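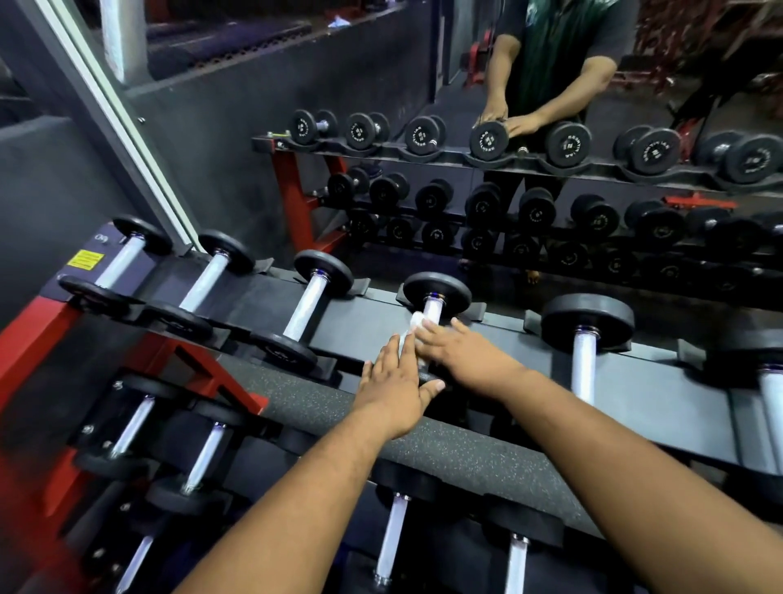
A gripper trial on a wiping job is decided mostly by how the cloth is held, so settle that before comparing anything else. The notes below come from bench work with two parallel grippers, the Dravix and the Tornden, on the same Calvo arm, cleaning dumbbell handles on a rack. A person uses both hands for it: the left is spread flat across the handle, and the right curls over the top with the white cloth bunched just under the upper plate. One gripper has to get the same contact from a single side, or a second arm has to supply the steadying hand. Decide which of these is being tested and write it at the top of the log.

## Cloth and fingertips

- Use one make of cloth for the whole trial. Cut all pieces to the same size and discard any with a frayed edge.
- Fold the cloth once and clamp it on the fold. Clamped on a loose corner, it swings and catches on the next handle in the rack.
- Fit soft pads to both grippers before starting, from the same sheet. Factory tips differ too much for a fair comparison.
- Mark each pad with a dot of paint pen on the outer face. When a pad creeps, the dot shows it before the grip force readings do.
- Replace pads in pairs.

The Tornden holds a folded cloth flatter. The Dravix lets it bunch, and on a round handle the bunched cloth reaches further round the side. Florencio Bermúdez preferred the Tornden for flat surfaces and I agree with him, but for handles the Dravix left fewer missed strips. Of 264 strokes logged with each gripper, the cloth slipped out of the Tornden on 54 and out of the Dravix on 2. Most of the Tornden slips were on the return stroke.

## Holding the work still

A dumbbell in a cradle will still turn about its own axis if the wiping force is off-centre. Test this by hand first: push along the handle, then across it, and note which direction makes it roll. Program the strokes along the handle wherever possible. For cross strokes, brace the head with the second arm or with a wedge of dense foam. Do not brace on the handle itself, as the brace then covers part of the surface to be cleaned.

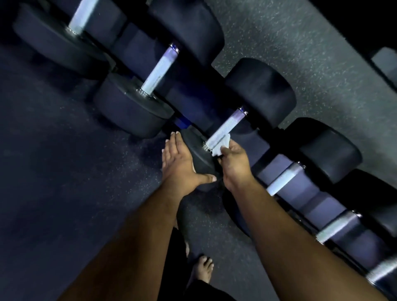 If a foam wedge is used, put it in from the same side every time and press it home with the palm. Wedges that are only dropped in work loose after a few strokes, and the slip gets blamed on the gripper. Yolanda Bravo cuts hers with a slight undercut so that they sit lower against the rubber, and these stay put well.

## Cameras

Bright metal is a nuisance to every camera we tried. The reflection moves as the arm moves, and the software takes it for an edge.

1. Turn off any spotlight directly over the rack.
2. Lock the exposure manually. Set it for the handle and let the black rubber go dark.
3. Check for mirrors. A rack near a wall mirror gives the camera a second rack to find. Mask the mirror in software, or hang a plain sheet over it while testing.
4. Mount the camera on the wrist if there is only one. A fixed camera loses the handle as soon as the gripper closes over it.

## Controller settings

On the Trendgate controller, use force mode for the stroke and position mode for the approach. Switching on contact works, but leave a short pause before the stroke begins, as the force reading rings for a moment after touching. Start with a light downward force and raise it in small steps until the cloth starts to drag, then go back 3 steps. Rough grips need less force than smooth ones, as the texture pulls at the cloth. Save the value under the name of the gripper. Values copied from one gripper to the other were wrong every time.

## Logging

Write down the cloth, the pad, the gripper, the stroke direction and the result. Log slips and missed strips separately. Unai Nieto's log sheet from April had them in one column, and the whole set had to be run again. Wear is easier to follow if the pads are photographed on squared paper at the end of each session, same side up.

Change over the grippers midway through a session at least once, and repeat the first test after the change.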